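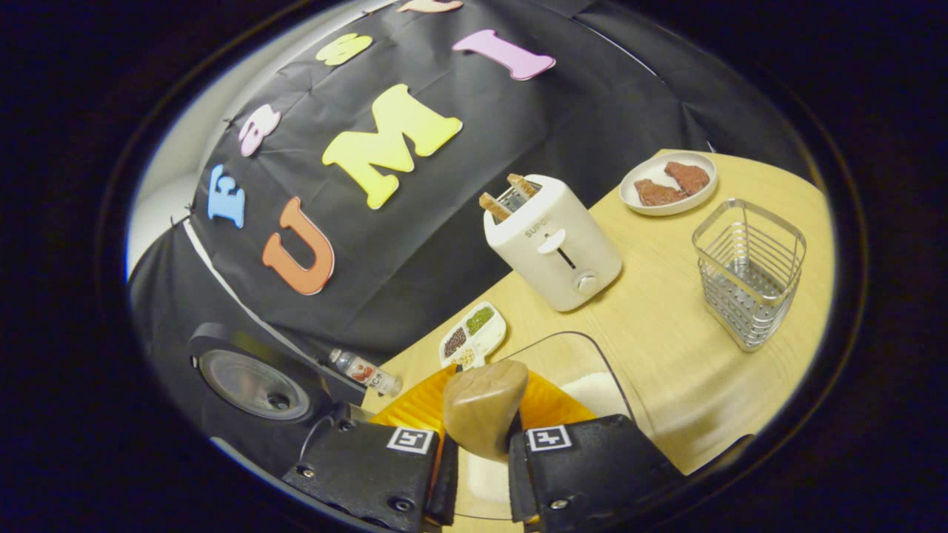 A toaster has one job and half of them can't do it, so why anyone would give one a permanent spot on the table is beyond me, wrote one reader after the last gallery. Fair enough. I've been suspicious of countertop toasters for years, and of breakfast corners even longer.

6 comments | 90 shares

The breakfast corner is the idea that you keep everything for the morning meal in one place and never cross the kitchen before coffee. The Komano catalog gives it a whole spread. Stadley sells a set for it, at a price I won't repeat. I went in expecting to be annoyed and came out only partly annoyed.

The toaster first. White, two slots, rounded edges, SUPOR in small gray letters on the front, one lever and one little silver knob. I'll admit I like that. The Plilley I gave away last January had six buttons, and I used one of them. Two slices at a time is fine for two people. For a family of five it's a line at the counter.

The toast has golden-brown crusts, which proves very little. Any toaster can look good once. Ask me again after 600 slices, when the crumb tray hasn't been emptied since spring.

A plain round white plate sits behind it, with two pieces of what looks like cooked meat. Steak and toast is a real breakfast, or so people keep telling me. I'd want the plate closer to my chair, and I'd want an egg.

Then the wire basket, stainless steel, tall and open at the top. These get sold as the answer to everything – bread, fruit, napkins, mail. Gautam lists one in 605 different bundles, or it feels that way. Bread goes stale in open wire. Oranges do all right in it.

The table is pale honey-colored wood, and I have no complaints about the color. Crumbs barely show on wood like that, so you'll wipe it less often than you should – I know I would.

Share this gallery | 605 views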